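Phone Heat, Battery and Storage Tips for Location-Based Games

Home > Tips > Phones and Tablets > Mobile Gaming

Written by Fabian Danzer. Checked by Aurelia Ruchti.

Location games put more load on a phone than most other apps. The screen stays on, the GPS receiver stays on, the mobile radio fetches map data every few seconds, and the graphics chip redraws the map whenever the player turns. The tips on this page apply to any game of this type. Menu names differ between manufacturers, so look for the nearest match in your own settings.

Start with the screen. It is usually the largest single drain on the battery, and it is also a source of heat. Turn off automatic brightness before a long walk and set the slider by hand to the lowest level that is still readable outdoors. In direct sun, shade the phone with your body before raising the brightness. On an OLED screen, a dark map theme reduces power use. On an LCD screen it makes no useful difference.

Set the refresh rate to 60 Hz if the phone allows it. Map games gain very little from higher rates. Some phones switch rates automatically and ignore the setting while a game is in the foreground; check for a separate entry in the game mode or game booster menu.

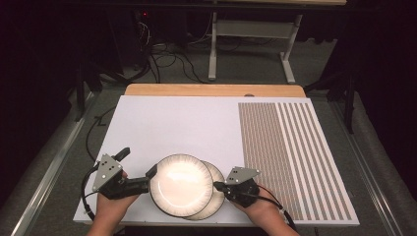 CHARGING AND POWER BANKS

Charge to full before leaving the house and connect the power bank early, while the phone still has more than half its charge. A phone that is nearly empty draws a higher current, and a higher current means more heat at the point where the game is already warming the case.

Fast charging should be off during play. On most Android phones the switch is under Battery, then Charging. If there is no switch, use a cable or port that does not support the fast mode. The older rectangular USB-A output on a power bank is often limited to a lower rate than the USB-C output beside it.

Use a short cable with an angled plug. A straight plug works as a lever every time the phone goes into a pocket, and the port loosens over a season. Replace a cable when the charging symbol flickers as the plug is moved. Do not clean a port with a metal pin. A wooden toothpick, used with the phone switched off, will lift out pocket lint.

Wireless charging is not suitable for use during play. It is less efficient than a cable, and the lost energy goes into the back of the phone as heat.

HEAT

Phones protect themselves in stages. The screen dims first, then charging slows or stops, then the processor speed drops, and last the phone shuts down. Stuttering in a game that ran well at the start of the walk is normally the third stage.

1. Take the phone out of its case. Thick rubber cases hold heat.
2. Close the camera or AR view. It adds the camera sensor and image processing to the existing load.
3. Disconnect the power bank until the phone has cooled.
4. Lay the phone face up on stone or metal in the shade.

Do not put a hot phone in a refrigerator or against an ice pack. Moisture condenses inside the housing and the damage may not show for weeks.

In January the problem runs the other way. A cold battery delivers less voltage under load and the phone may switch off while still showing 20 percent. Keep it in an inside pocket between stops. The charge normally returns to the display once the battery has warmed up. Do not connect it to a charger while it is very cold.

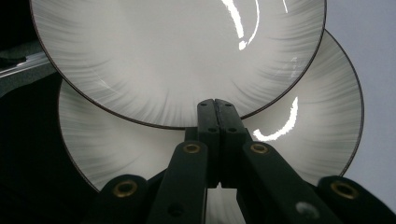 Storage is the next common cause of crashes. Map games build up a cache of tiles, models and sound files, and an update needs space for both the download and the unpacked copy. Veronika Haslinger sent in the readings from her 32 GB phone: 629 MB free, and the update failed at the same point each time. Moving her photos off the phone fixed it. Keep at least 2 GB free before an event or a large update.

To clear the cache on Android, open Settings, Apps, select the game, then Storage, then Clear cache. Do not choose Clear data unless you know your login. Clearing data removes the saved sign-in and all downloaded assets, and everything has to be fetched again. On an iPhone there is no general cache button. Look inside the game's own settings for one, or delete the app and reinstall it. Write down which account you used to sign in before doing either.

Download assets over home Wi-Fi the evening before. Many games have an option called Download all assets, or something close to it, under Advanced settings. It takes storage but cuts mobile data use in the field.

LOCATION DRIFT

If the character on the map jumps between streets while the phone is still, check these in order:

Location permission is set to Precise.
Battery saver is off. It reduces how often the position is updated.
Wi-Fi is on, even with no network joined. Phones use nearby networks to correct the GPS position.
The compass has been calibrated. Move the phone in a figure eight several times, away from cars and steel railings.

Magnetic clasps on cases and magnetic car mounts disturb the compass. Remove them before calibrating. Between tall buildings some drift will remain whatever the settings.

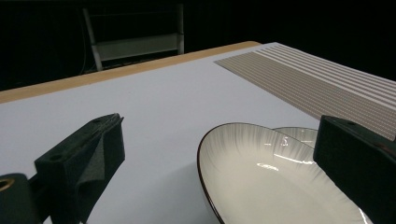

Mobile data use depends mainly on how far the player moves, as each new area has to be loaded. Reset the counter in the phone's data menu before one normal outing and read it afterward. That figure is more reliable than any published average. If the plan is small, switch off background data for photo backup and for app store updates, which tend to start whenever the screen is on and the signal is good.

Notifications are worth ten minutes of setup. Leave on the ones for events that expire and turn the rest off. Each notification wakes the screen.

AT HOME AFTERWARD

Let the phone cool before charging it. Wipe off rain and sweat with a dry cloth, including around the port. If the phone reports moisture in the port, leave it upright with the port facing down until the warning clears. Rice does not help and leaves dust in the opening. Recharge the power bank the same evening, and if it will be stored for several months, leave it half full.

READER NOTES

Rahel Baumgartner: On my phone the game mode menu had its own brightness lock that overrode the normal slider. Turning off the lock made the first tip work.

Burgi Rainer: Does the 60 Hz setting survive a system update? Mine went back to automatic.

Fabian Danzer: It varies by manufacturer. Check the refresh rate, the battery saver and the location permission after every system update. All three can be reset.

More in Mobile Gaming: Cleaning a Touch Screen / Choosing a Wrist Strap / Moving a Game Account to a New Phone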